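**Sim-only training and the glass task: does randomizing the kitchen help?**

**vlavoie** – Apr 10, 2020

Results from the kitchen set are in. Same policy and same arm for every run, only the training scenes differ.
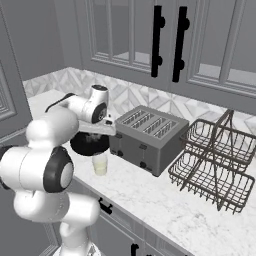

The baseline trained on one fixed kitchen. The other policy, which I'm calling Muda, trained on 3,000 episodes with counter texture, lighting and object positions changed every reset. In kitchens neither had seen, the baseline finished 19 percent of its grasps. Muda did better on every seed, but the spread is wide. Full tables go up once I clean the logs.

**turcotte_m**

How many seeds? Last time you posted from two and the gap went away.

**vlavoie**

Four this time. I'd like 10 but the render queue is full until next week.

**pratura**

I don't think texture is doing the work. You changed object positions too, and that alone could explain it. Did you run positions only?

**vlavoie**

No. Lighting only and texture only are done, positions only is not.

**pratura**

Then I wouldn't put "visual randomization" in the writeup yet.

**kestrel88**

Disagree a bit. If the tests are in new kitchens, the look of the room has to matter some. Our fixed-scene policies went wrong as soon as we swapped the backsplash – same layout, same glass.

**pratura**

Sure, but that's your policy. He has the logs to check it on his.

**turcotte_m**

Separate question, how is the liquid handled? Clear glass plus a pale fill gave us terrible depth in Vandska.

**vlavoie**

It's a rigid mesh inside the glass, so no sloshing. Spills aren't scored. RGB input only, I dropped depth in November.

Positions only is queued now. I'll post it here with the tables.

– Vernon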